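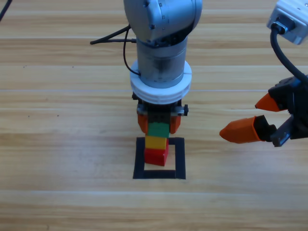

# Watine - résultats de football amateur

Watine est un petit jeu de données sur les matchs du championnat amateur de Drelledow. Il contient 700 matchs, avec le score à la mi-temps, le score final et la minute de chaque but.

Rechercher dans ce dépôt... Aller

## Contenu

- `matchs.csv` : une ligne par match
- `buts.csv` : une ligne par but, avec le nom du buteur quand la feuille de match le donne
- `clubs.csv` : les 46 clubs, avec leurs anciens noms

Les matchs arrêtés par l'arbitre sont gardés, avec la valeur `arrete` dans la colonne `statut`. Le score est alors celui du moment de l'arrêt - il ne faut pas l'utiliser pour calculer un classement. 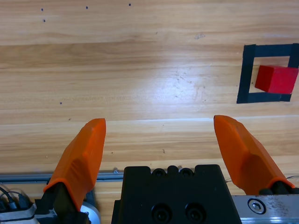

Les buts du temps additionnel sont notés `45+2` ou `90+2`, comme du texte. Si vous convertissez la colonne `minute` en nombre, ces lignes seront perdues.

## Saisie

Les feuilles ont été recopiées à la main par Nga Giáp et Eusebio Apaza. Aiguo Meng a ensuite relu 50 feuilles choisies au hasard. Les buts contre son camp restent le point faible : plusieurs arbitres les attribuent à l'équipe qui en profite, d'autres au joueur qui a touché le ballon.

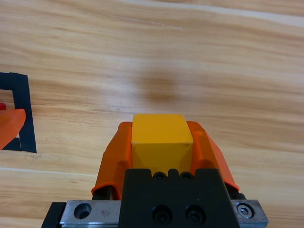
*Bloc jaune tenu entre deux doigts orange.*

## À corriger

- Le club Vavetti apparaît sous deux identifiants avant la fusion.
- Les heures de début manquent pour les matchs de septembre.

Pour signaler une erreur, ouvrez un ticket avec l'identifiant du match. Mercedes Alvarado répond en français ou en espagnol.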